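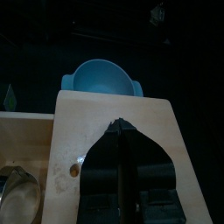

# Gripper fingers chipping at the tip: replace, or is something else wrong?

**Erasto Odera**

I look after one arm at Jomari. It does kitchen-type handling on a wooden board, plastic bowls mostly, a few metal ones. Two black fingers, wrist camera, nothing exotic. The view from the wrist camera with the fingers closed is at the top of this post. Look at the very tip, where the edge has gone ragged.

The supplier (Truma) tells me the fingers are "a wear item" and I should change the pair every 2000 cycles. I find that hard to swallow. We passed 2000 in November and the faces of the fingers felt fine to the thumb. The tip is the only part that bothers me. They also happen to sell the fingers, so you can see why I'd like a second opinion.

What I've done so far:

- wiped the fingers down with a damp cloth and let them dry
- nipped up the screws at the base of each finger (one took nearly a quarter turn, the other nothing)
- re-run the open/close homing from the pendant, no errors

It still picks. Now and then it lets a bowl rim slip, but it did that when it was new, so I don't know that I can blame the chip. Do I buy the new pair or carry on?

---

**Morenike Isah**

I wouldn't take the 2000 figure seriously unless they can tell you what was being gripped. A cycle on a soft sponge and a cycle that ends with the tip poking a board are different animals, and a maintenance interval that treats them the same is a guess with a number on it. Ask them for the test behind it. When I asked our supplier the same thing I got a brochure.

The chip is at the tip and you say the faces are fine. To me that points at contact with the work surface before I'd think about wear from gripping. Check your approach height first:

1. Close the fingers and jog down slowly over a clear patch of the board until a slip of paper just drags under the tip.
2. Read the height off the pendant and compare it with the lowest point in your pick program.
3. Do it again at the far corners. Boards are rarely as level as people think, and yours may have been shifted or swapped since the program was taught.
4. If the program goes lower than the paper height anywhere, raise it. Then fit new fingers, in that order, or you'll be chipping the new ones by teatime.

Two more things. You tightened one screw a quarter turn, which means that finger has been moving. Put a paint mark across both screw heads and look again after 100 cycles. If the mark has shifted, homing without an error tells you very little, as ours homes quite happily with a finger hanging loose.

And write down when the bowl slips and which bowl it was. "Now and then" won't tell you whether any of this helped.

I'd keep running on the old pair while you do the checks, provided no bits are coming off into whatever you're handling. If they are, stop.

---

**Shin**

just file the tip smooth, did ours with fine sandpaper and its been ok. dont know about the height stuff. Jerurano do copies that are cheaper but I havent tried them

---

**Erasto Odera**

Paper test done at the near side only so far, and the program is lower than it should be there. Not by much. I'm not convinced it's the whole story but I've raised it and marked the screws. Shin, if you sand both fingers, do you not end up with one shorter than the other?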